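Tastier kitchen arm: safety checklist before powered runs
Brillach shared workshop, bench by the back door. Filled in by Ifeanyi Haruna, January. Covers the simulated kitchen and the real arm.
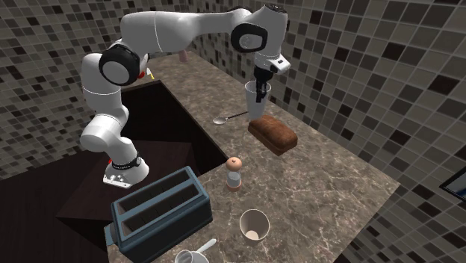 Part 1. Simulated kitchen

1.1 Scene loads without errors or missing parts. OK
Comment: Two warnings about the tile texture. Cosmetic, left alone.

1.2 Base position in the model matches the drilled plate on the bench. OK
Comment: Measured twice from the front edge. The model was 7 mm off and I moved the model.

1.3 Sink recess is a solid obstacle, walls and floor included. OK
Comment: Before Friday only the rim had collision turned on, so the planner was happy to send the wrist through the side wall. Fixed in the shared file. If you have an old copy on your laptop, delete it.

1.4 Toaster is included as an obstacle. OK
Comment: It sits right in front of the base and is the first thing the elbow would meet on a low swing. The lever on the side has no collision shape of its own. I padded the whole box to cover it.

1.5 Small items (spoon, shaker, cup, measuring cup) are included as obstacles. PARTLY
Comment: The spoon is too flat for the planner to notice. Keep the open gripper clear of the counter by hand-set limit until somebody fixes this.

1.6 Glass pick, lift and hold. OK
Comment: 1,000 runs overnight with the start position shifted a little each time. 79 ended with the glass dropped or tipped. Most of those were grips too close to the rim. No contact with the bread in any run, but the clearance on that side is small and I would move the loaf away for the real test.

1.7 Joint limits in the model are the same as in the controller. OK
Comment: Checked line by line against the Trilum settings page. Print is in the folder.

Part 2. Mounting and bench

2.1 Base bolts tight, paint marks lined up. OK

2.2 Bench does not rock with the arm at full reach. FAIL
Comment: Back left leg lifts when the arm stops hard. Needs a bracket to the wall. No full-reach moves until this is done.

2.3 Floor tape in place around the swing area. OK
Comment: Tape is at full reach plus an arm's length. It has come up near the door, pressed it back down.

2.4 Cables tied and clear of every joint. OK
Comment: Moved the gripper cable to the outside of the elbow. It was rubbing on the inside.

2.5 No water, food or mains kitchen appliances on the bench while the arm is powered. OK
Comment: The real test uses a plastic tumbler. Real glass comes later, and only with the clear screen up.

Part 3. Power and stops

3.1 Red stop button within reach of the person running the test. OK

3.2 Second stop button at the door. FAIL
Comment: Button is mounted but not wired. Parts are in the drawer under the drill press.

3.3 Stop button cuts motor power, not just the program. OK
Comment: Tested five times with the arm moving slowly. It sags a little before the brakes hold, so keep hands out from under it after a stop too.

3.4 Gripper keeps its hold when power is cut. OK
Comment: Held the tumbler for two minutes with power off. Did not test longer.

3.5 Speed cap set and locked. OK
Comment: Cap is 177 mm per second at the wrist. Don't raise it without writing it in the log.

Part 4. People

4.1 Two people present for any powered run. OK

4.2 Safety glasses on, sleeves rolled up, lanyards off. OK
Comment: Spare glasses are scratched. Please buy new ones if you are ordering anything.

4.3 Everyone in the room told before power goes on. OK
Comment: The sewing table is just outside the tape. Ask them to pull their chairs in.

Result

Simulated runs: cleared, with the limit in 1.5.
Powered runs, short reach, plastic tumbler: cleared.
Powered runs, full reach: not cleared. Open items 2.2 and 3.2.

Recheck all of Part 3 after any wiring change. Recheck 1.2 if the bench is moved, even a little.

Signed: I. Haruna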